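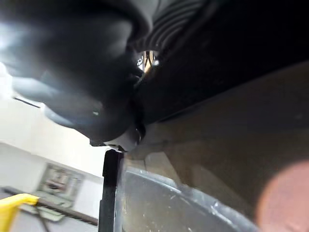
*Curved ribs on a black part.*

Florian Lecomte started Otora in March with 90 tea towels and a secondhand press. He prints linens and tote bags in Skondside, in a room above his apartment.

"I drew the first pattern for my sister's kitchen," he says. "Then her neighbors wanted it."

That pattern, Dola, is still the one people order most. It has two colors, navy and rust, and he cuts each stencil by hand. A batch takes him 3 days. "The rust is slow to dry. I've tried other inks and I don't like the color."

His cloth comes from Van Dijk, a small mill that sells him short rolls. "Big suppliers want you to take a pallet. I don't have room for a pallet."

He has sold 1,723 pieces so far, mostly at markets. An online shop opens May 31, 2019, with towels and totes first. Aprons will follow when he finds straps he likes.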